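I have been thinking about peg boards more than is healthy. It started in December, when I cleared out the cupboard under the stairs and found the old wooden shape sorter, minus its star. I spent an evening putting the remaining pieces back in their holes and was annoyed by how much I enjoyed it.

A proper board is a fine bit of furniture for the hands. You want a flat sheet, holes cut to the right outline and parts you can get hold of without swearing. Colour matters more than you'd think. My sorter came in 6 shades of faded varnish, and once two pieces had rolled onto the rug they were gone until the next hoovering. Blue on white is the sensible choice. A blue peg on a white board can be found by anyone, even me, even before coffee.

The lighting is a separate argument. I do my fiddly jobs under a kitchen bulb the colour of weak tea. Other people go in for something closer to a nightclub, and I can't say their pegs look any the worse for it.

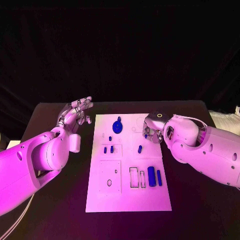
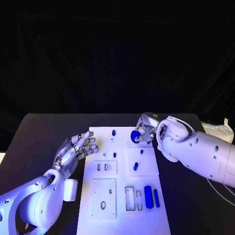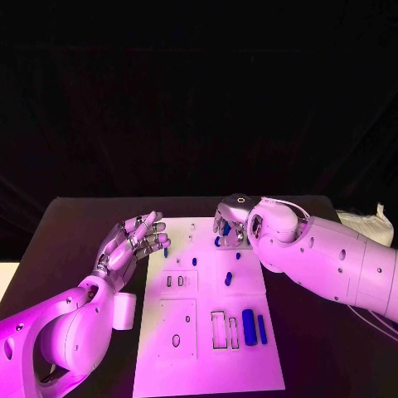

*White board, blue parts, black curtain. Pink light in the first and last, a cooler one in the middle.*

I do envy the curtain. My own backdrop is a clothes airer and a calendar from Skernier Tiles, and neither helps the concentration. A dark table is clever too - small things show up on it, whereas mine is pine and swallows anything beige.

The round knob is the part I'd want first. Pegs are all very well, but a knob gives you something to wrap your fingers round, and I have never met one I didn't try to turn. The stereo at my last flat in Pulow had three, and only the volume did anything. I turned the others regularly.

I've since ordered a blank board from Wasilewska, a shop that sells 14 kinds of dowel and answers emails in one word. The plan is four shapes to begin with, all blue, and a replacement star for the old sorter if the saw and I are still on speaking terms. The paint is drying on the airer now, next to the socks.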